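Jobs board > Technical and trades > Robotics > Safety and practice writer, Gollgate

14 shares | 3 comments

Hi! I run the small benchtop robotics group at Kikura, out at our Gollgate workshop, and I'm looking for someone to help us write down how we work (and then nag the rest of us until we do it).

We teach pairs of tabletop arms to do household chores, mostly kitchen stuff. We've got 970 recorded runs in the can and a house rulebook that began as a sticky note and has grown in every direction since. Parts of it are good. Parts of it contradict each other, and there's a page on cable routing that I wrote in a bad mood and would love to see replaced.

So the job is practice writer, with a fair bit of hands-on time at the bench. You'd sit in on sessions, watch how people set up and pack down, ask annoying questions, and turn the answers into rules a new starter can follow on their first morning. The big one is our dishes procedure, which we call Purnau. It covers where the trays and plates go, how a sponge gets gripped, what happens when washing liquid ends up somewhere it shouldn't, and who's allowed to reach in between the arms and when.
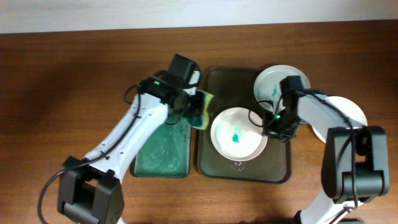
Can the person running a session wipe up a spill while the arms are powered?
Only after both arms are parked and the stop button is pressed, and they stay stopped until the operator's hands are clear and they've said so out loud.

That rule is one of the good ones, by the way. You'd be surprised how long we argued over "out loud".

You'd also look after our incident log, near misses included. I want people to feel fine about writing in it, so please be someone folks can own up to! And twice a year you'd go through the published standards for industrial and service robots and tell us, in plain words, where our habits fall short. I don't expect you to know them by heart on day one, but you should be able to read a dense clause without your eyes glazing over.

You'd suit us if you've written procedures that real people used, in a lab, a commercial kitchen, a workshop, a hospital, wherever. Coding isn't needed. Being comfortable around moving machinery is, and so is being willing to tell me I'm doing it wrong.

It's three days a week to start, 9 am to 4 pm, on a one-year contract. The first chunk of work is bringing Purnau down to 300 words per task (it's at 905 for plate wiping alone, sorry). After that we'd move on to Gezer, our laundry folding program, which has no written rules yet.

To apply, send a resume and one page of instructions you've written for anything at all. A recipe is fine. Applications close at the end of September, at 5 pm, and I'll reply to everyone myself.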